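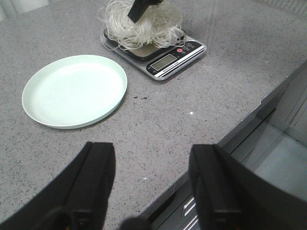 Forums > Workshop Builds > Arms and Grippers > Weighing out dry noodles with two arms

Weighing out dry noodles with two arms

politis_s
Carrying on from my old thread, which had got too long. Two arms, wrist camera on each, kitchen scale on the worktop and a plate next to it. The job is to move dry rice noodles between the plate and the scale and stop at a set weight. Control code is a fork of Stukuvell with the planner taken out. Fingers are printed, black, squared off at the tip.

Rigid parts were fine. Noodles are another matter. Over the winter I logged 69 attempts at a small portion and 53 of them ended with strands hanging off the platform or on the worktop. I count that as a fail even if the weight is right.

rondo_bench
What are you using to decide when to let go? If it is the scale reading, strands touching the worktop will throw it out. They carry part of their own weight.

politis_s
The scale reading, yes. I poll it and wait for two readings the same. I hadn't thought about the ones touching down.

Fetell
I'd get rid of the squared tips. Dry noodles catch on any corner. Print a rounded pair and put thin silicone over them.

dunmoor
Disagree with Fetell. Round tips slide off a tangle. I tried it with wool and with wire offcuts and went back to flat both times. The problem is the pile, it comes up as one lump or it snaps. Tease it apart first with the second arm.

Fetell
Wool isn't brittle. Not the same thing at all.

dunmoor
Wire offcuts aren't soft either and I got the same result.

politis_s
Can we leave the wool. I ran it again on Monday evening with the whole lot on the plate and nothing on the scale. 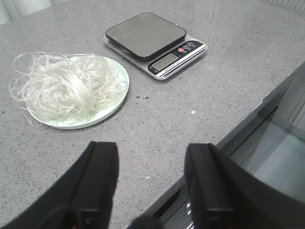 The trouble is the loops past the rim. If the gripper comes in from that side it pushes them along the worktop before it closes on anything. Coming in over the scale side is better, as the strands are shorter there, but then the wrist is close to the scale and I have to slow it right down.

rondo_bench
Deeper plate? A bowl would keep them in.

politis_s
Tried a bowl. The fingers foul the side before they reach the bottom. I could make longer fingers, but they flex.

Redetham
Put a wide tray on the scale and tare it. Then the overhang sits on the tray and gets weighed. Cheapest fix in this thread.

dunmoor
That hides the fault, it doesn't cure it.

Redetham
It weighs noodles. That was the job.

politis_s
I'm with Redetham for now. I'll cut a tray from thin sheet and see if the scale still settles quickly enough with it on. Fetell, if you have a file for the rounded tips please send it and I'll do a run with each, same portion, same speed. The log is at 1,291 lines and I'll post it once I've taken the duplicate readings out.

Fetell
Sent. Print them on their side or the layers split.

Stamatia Politis
(same person as politis_s, logged in on the wrong account) Got it, thanks. Printing tonight.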